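Self-tape audition: levels fine in the room, voice thin and echoing on playback

Asked 24 Mar 2016 in Acting and Short Film > Sound
3 answers

I am recording self-tapes for fringe theatre and short film auditions and have a sound problem I cannot isolate.

Setup: Plarow clip-on microphone into a Hillotar two-channel recorder, WAV, 24 bit, 48 kHz. The camera records its own scratch track and I sync afterwards in the editor. The room is a spare bedroom with a hard floor and bare walls. My reader stands beside the camera and is not miked.

Symptoms:

1. My voice sounds thin, as if the low end had been removed. It is worse when I turn towards the reader.
2. There is a short ringing echo on loud lines. Quiet lines are acceptable.
3. The reader is nearly as loud as I am.

Peaks sit at -10 dB on the recorder. I have tried the low-cut filter on and off with little difference. I have also tried Wostum foam tiles, a pack of 20, on the wall behind the camera. No change that I can hear.

The casting notes for the next one ask for "clean, natural sound" and one of the two scenes involves shouting. Is this the microphone, the room, or something in the way I combine the tracks?

Answer 1 (accepted)

You have two separate faults, and the second one is hiding the first.

Thinness that changes when you turn your head is very often comb filtering. It occurs when two copies of the same sound are added together with a small delay between them. Check your timeline. If the camera scratch track is still audible under the recorder track, mute it completely and listen again. Lowering it is insufficient: a copy 10 dB down still leaves audible notches. Also check whether the recorder is writing a stereo file with the same microphone on both channels, one of them delayed. Some Hillotar units have a monitoring effect that can be printed to the file if it was left on in the menu. Set the input to mono, one channel only, effects off.

The ringing on loud lines is flutter echo between parallel hard surfaces. Clap once where you stand. If you hear a metallic zip after the clap, that is it. Foam tiles on one wall absorb the upper frequencies where they are fitted and leave the side walls as they were. Flutter is a property of a pair of surfaces, so treat one wall of each pair. Thick duvets on stands, to your left and right and just out of shot, will do more than another pack of tiles. A rug between you and the camera deals with the floor.

For the reader, move them back and have them drop their volume. They should be understood and no more. A clip-on microphone is usually omnidirectional, so pointing it away from them achieves nothing — distance is the only control you have.

For the shouted scene, record a second pass with the gain lower and do not change the gain during the take. Peaks at -10 dB in ordinary speech leave too little room for a shout. Look for any flattened tops in the waveform before you send it.

Order of work: mute the scratch track, set the recorder to mono, do the clap test, then treat the side walls. Change one thing at a time and keep a short recording after each change, otherwise you will not know which of them mattered.

Answer 2

Get a shotgun mic. Clip-ons always sound like that.

 Comment: They don't. A shotgun in a small hard room can sound worse than a clip-on, as its rejection at low frequencies is poor and the reflections come back in coloured. Agree with Answer 1, fix the room first.

Answer 3

Mostly agreeing with the accepted answer, with one addition on editing.

If you have already recorded takes you want to keep, try a shallow cut at 3000 Hz, 2 dB or so, with a wide bandwidth. It takes the hardness off the echo a little. It will not remove it. De-reverb plug-ins can go further, but on dialogue they tend to produce a watery sound at the ends of words, and people who watch tapes all day will hear it. The Triantafyllou guide to dialogue editing has a chapter on this. I used the settings in it for a radio play last September and ended up backing all of them off by half.

Check the clip position too. Under a shirt collar you lose the top end, and directly under the chin you lose consonants when you look down at the script. Mid-chest, outside the clothing, is the usual place. If it has to be hidden, tape it flat and record a test with the full movement of the scene, including any turns.

I now tape in the bedroom and leave the bed where it is, as a mattress absorbs more of the lower midrange than any thin foam. I stand at the foot of it and put the camera on the opposite side, with a folded blanket over the wardrobe door.

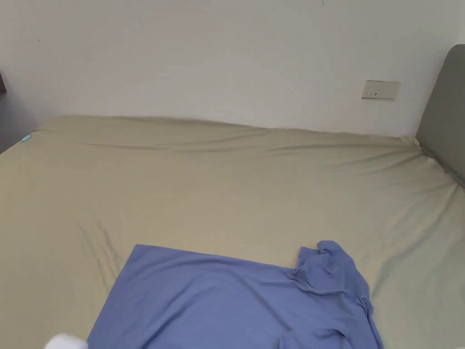 With that arrangement the clap test gives a dull thud and I no longer use any processing apart from a low cut at the bottom. The remaining problem is traffic, for which I have no answer except recording late.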